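Chapter 6
Going by Road: The Long Family Trip

Most of us, if we think back far enough, can remember a back seat. Perhaps it was sticky in June, perhaps there was a cooler wedged under your feet, and perhaps somebody kept asking how much farther it was to the lake. This chapter is about trips of that kind -- the slow ones, taken by car, with relatives at one end and laundry at the other.

We will follow a single route all the way through, the 806 miles between Bumham and the small harbor town of Wirnusside. It is a pleasant drive and an ordinary one, and that makes it very good for learning on. You will plan it over 2 days, with a night's stop in Mercado, 332 miles from the start, where the old market square is well worth an evening's stroll (do try to arrive before supper). 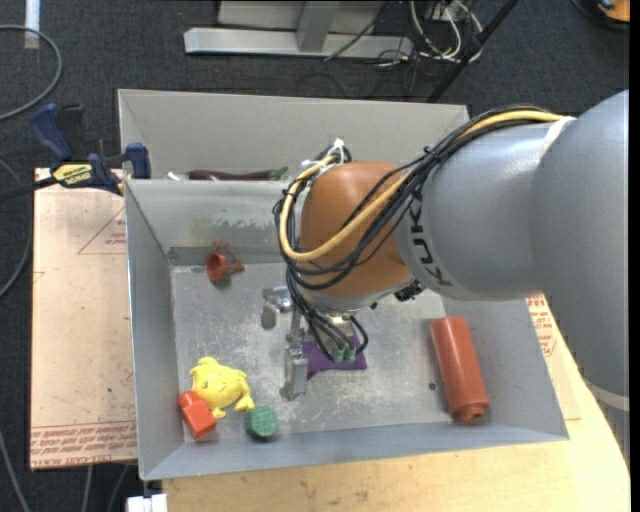 Figure 6.1 Robot arm with yellow and black cables over an open metal bin.

As you read, keep your own family's habits in mind. Some travelers like to leave before sunrise and eat breakfast out of a paper bag, and others can't find their shoes until ten. Both sorts get to Wirnusside in the end, though the second sort will reach Mercado rather late on the first evening.

We begin with the map, and with the question of how far a driver can comfortably go before lunch. Have a pencil handy, and turn to the route sheet at the back of the book before you start Section 6.1.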